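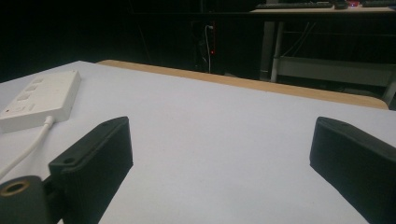
Breadcrumb: Forum > Inside & Out > Visiting and Post > HMP Tristach

kevetti_mum: First visit to Tristach done and I'm so pleased I went! The visits hall was far friendlier than I'd built it up to be, and the family centre by the gate does a decent cup of tea. You get a fixed seat, a low table between you, and two hours if the session isn't busy. Leave a bare patch of tabletop between you, like the one between those two black fingers, and keep your hands where staff can see them — that was all they asked of us. Lockers take a pound coin, so bring one.

stinon_lad: Brilliant news, well done you! I'd disagree on the two hours though. We've never had more than 90 minutes, even in May when the hall was half empty.

kevetti_mum: Maybe it depends on the wing? Ours was definitely the full two.

Trương411: It's the session, I think. Mornings are short and afternoons run longer. Also the 763 bus from Stinon stops right outside now, which saves that awful walk up the hill!
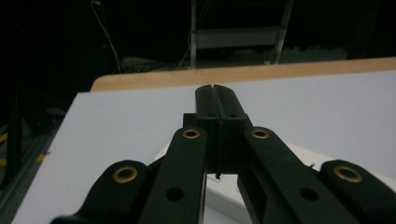 pollybee: Can I bring my son's birthday card in with me and hand it over?

stinon_lad: Cards have to go by post, with his prison number on the envelope. Mine took four days to reach him and he was thrilled with it.

Trương411: Four days is good going. I'd still allow a week, they photocopy everything on our wing.

kevetti_mum: Ours gets the originals, so ask first. And do book the family day, pollybee, the children get to run about and there's proper food — we've already put our names down!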